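搜索 请输入关键词 全部分类 手册下载 站内查询

第四章 手持夹爪作业岗位的设置与人员安排

4.1 适用范围

本章适用于Grirkville纺织品整理中心采用Clostora手持夹爪系统的全部岗位，包括布料铺展、折叠、归类三类作业。固定式机械臂的安装与标定见第六章，本章不作重复。

自本版起，原“手工折叠岗”更名为“示范操作岗”。岗位职责、排班方式及考核办法均有调整，各班组应在上岗前组织学习，并由班组长签字确认。

4.2 岗位变动说明

系统投入使用后，整理中心的工作分为两部分：其一为示范操作，由熟练员工手持夹爪完成布料作业，供自动设备学习动作；其二为复核，由员工检查自动设备折叠后的成品，对不合格件进行返工。

原有折叠岗员工共223人，均纳入转岗培训名单。培训期间工资标准不变，计件部分按转岗前三个月平均数核发。员工对核发结果有异议的，可向岗位协调员Zane Tamošiūnaitė书面提出，协调员应在七个工作日内答复。

注：示范操作岗不实行计件考核。班组长不得以单件用时作为评价员工的依据，亦不得在班组内公布个人用时排名。

4.3 上岗前准备

1. 核对岗位卡与本人工牌是否一致。
2. 取下戒指、手表、手链等饰物，长发应束起，袖口应扣紧。
3. 从充电架取出左、右手夹爪各一只，检查指垫有无裂纹、脱胶或异物附着。
4. 缓慢开合夹爪数次，确认连杆活动顺畅、无异响。
5. 检查各处销轴是否到位。发现销轴外凸的，应立即停用并挂“待修”牌。
6. 打开电源，确认指示灯状态与岗位卡背面的说明相符。
7. 在终端上选择作业类别，输入本人编号，等待系统提示“可以开始”。

注意：不得混用不同岗位的夹爪。左、右手夹爪在出厂时已成对标定，拆开使用将导致记录作废。

4.4 作业台面的布置

1. 台面应平整，高度以操作人员站立时肘部自然弯曲为宜。
2. 台面可铺设带图案的垫布。深色布料应优先选用颜色鲜明的垫布，以便区分布料边缘。
3. 清理作业范围内的剪刀、别针、胶带等物品。
4. 拉直电源线及数据线，不得使其横穿操作人员的站立位置。
5. 每次作业仅放置一件布料，其余布料存放于身后料架。

中心设有示范工位四处，另在员工家属区设有居家工位。居家工位使用日常家具及床品、桌布等铺面，不要求与车间布置一致，但安全要求相同。居家作业时，应请家中儿童离开作业范围。

4.5 铺展作业

1. 双手各持一只夹爪，站于台面一侧，双脚与肩同宽。
2. 将夹爪移至布料上方，指垫张开，对准拟夹取的位置。
3. 下放夹爪，使指垫尖端轻触布面，随后闭合。不得用力下压台面。
4. 确认布料已夹住后，平稳提起，向外侧牵引。
5. 布料展开后先放下一侧，再放下另一侧。
6. 如布料滑脱，应继续完成动作，不必中断记录，由复核人员另行标注。
7. 每完成一件，双手退回起始位置，停留两秒。

黑色或深色无纹布料的褶皱不易辨认，操作人员可适当放慢速度。两人同台作业的，应事先约定由谁先行夹取，避免夹爪相碰。

警告：夹爪闭合时，严禁将手指伸入两指垫之间。需要用手整理布料的，应先将夹爪放回支架。
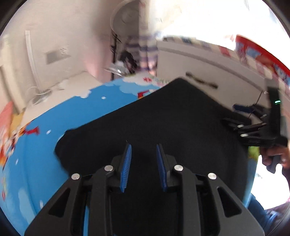
第4期 第38页

作业中，指垫应正对所夹布料，两侧连杆外缘与他人手部及另一只夹爪保持距离。布料覆于有图案的铺面之上时，以布料边缘为准，不得将下层铺面一并夹起。误夹铺面的，应松开夹爪，重新对位。

4.6 工时与休息

1. 连续示范作业不得超过四十分钟，其后应休息不少于十分钟。
2. 每班示范作业累计不得超过四小时，其余时间安排复核或培训。
3. 出现手腕酸痛、手指麻木的，应立即停止作业并告知班组长，当日改派复核岗。
4. 孕期员工不安排持握夹爪的作业，岗位津贴照发。

每名员工在培训期内应完成约200件有效示范。未达到该数量的，可延长培训，不影响转岗资格。

4.7 记录的使用与员工权利

示范记录仅用于设备动作学习及质量检查，不得用于考勤、纪律处分或绩效扣减。员工有权查阅本人记录，并可要求删除摄入家庭成员或私人物品的片段。申请表编号为1038，可在班组长处领取，填写后交数据管理员Ott Grīnberga。

自动设备的折叠数量增加后，如需调整岗位编制，中心应提前与员工代表协商，并公布调整方案。首次岗位评估定于九月进行，评估结果张贴于各班组公告栏。

4.8 收工

1. 在终端上选择“结束作业”，待记录上传完成后关闭电源。
2. 用干布擦拭指垫，不得使用酒精或其他溶剂。
3. 将夹爪成对放回充电架，指垫朝上。
4. 填写交接簿，写明异常情况及处理结果。
5. 将布料送回料架，清理台面。

夹爪的更换与维修由Lando服务站负责，指垫备件向Stougaard仓库申领。操作人员不得自行拆卸连杆或更换销轴。

本章修订日期：3/5/25

本网站使用Cookie以改善浏览体验。继续浏览即表示同意。 接受 设置

联系我们 | 版权所有 Clostora 文档中心 | 返回顶部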